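Friday, October 10, 2025

Up at 7. Second day of reorganizing the packing area. Yesterday went to clearing, which produced nothing worth recording except a sore shoulder and one full recycling bin. Today was measuring and labeling.

Starting condition: stock sorted by the date it arrived, which made sense in April when there was one delivery every couple of weeks and makes no sense now. Anything from Hermans was behind anything from Kustomcombe, and the Flilevent cartons were split between two shelves because they came in two shipments. Finding a given item took longer than packing it. I timed this for a week before deciding to change anything. Average retrieval was 57 seconds, worst case well over four minutes, and the worst case was tape.

New rule is to sort by size of outer package first, supplier second. Large and flat items go low, on edge, with the printed side out. Small cartons go at chest height. Anything that rolls goes in a bin with a lip. Supplier matters only when reordering, and I reorder from the list, so there is no need for the shelf to hold that information as well.

The first problem was labels. Wundeneo sells a shelf label holder that clips on without adhesive, and I bought one pack to test. They hold on the thicker shelves. On the thin ones they rotate under any sideways contact and end up pointing at the floor. A strip of folded card behind the clip takes up the slack. Did the lower bay that way before lunch. The card will compress over time and I expect to redo it in the spring.

Second problem was depth. The shelves are deeper than the cartons, so there is a dead zone at the back where things go and stay. I found a roll of kraft paper there and an unopened bag of document pouches, which I had reordered in the meantime. Now I own some 2,000 document pouches. Put a stop block at the back of the two middle shelves, offcut lumber, screwed from below. Cartons now sit flush with the front and nothing can get behind them.
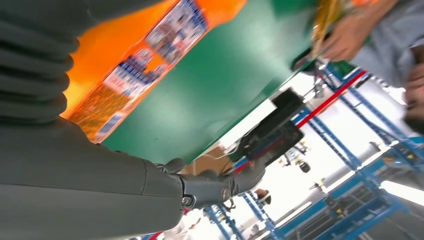
Lunch, then the part I had been putting off, which was checking every item against the list. The list was wrong in 8 places. Most were quantities. One was an item discontinued last year that I had kept carrying forward from sheet to sheet out of habit. One was entered under two names, and both entries had been reordered against. Merged them, and added a column for the name printed on the package, as opposed to what I call it. These differ more often than I would have guessed.

Packing trial in the afternoon. Took a typical order – one long carton, two small ones, padding, paperwork – and ran it from start to sealed box using the new layout. First run was slower than the old way, because my hand kept going to where things used to be. By the fourth run it was clearly faster. Tape is now on a hook at the right-hand end of the table and goes back on the hook. I have told myself this before about other tape.

Changes made after the trial: moved the scale closer to the wall so the display can be read without leaning. Swapped the positions of padding and paper, since paper goes in first. Turned the long cartons so the end with the item code faces out, which means giving up the printed side on those. Slightly uglier, much quicker to read.

Also found that the trash can was in the way of the bottom drawer. It has been in the way of the bottom drawer for as long as I have had the drawer. Moved it to the other side of the table.

Not done: the top shelf, the returns pile, and the box of mixed fasteners, which I moved twice today without opening. The returns pile needs a decision on each item and I was too tired to make good ones. The fasteners can wait for bad weather.

Stock to order: brown tape, medium padded mailers, one more pack of clips if the card fix survives the week. No document pouches.

Shoulder better by evening. Stopped at 7, swept, turned the heater down and wrote the new shelf codes on the inside of the door in pencil. Will go over them in marker once I'm sure of the numbering. Tomorrow the top shelf, starting from the left, and the step stool needs its rubber foot put back on before I stand on it.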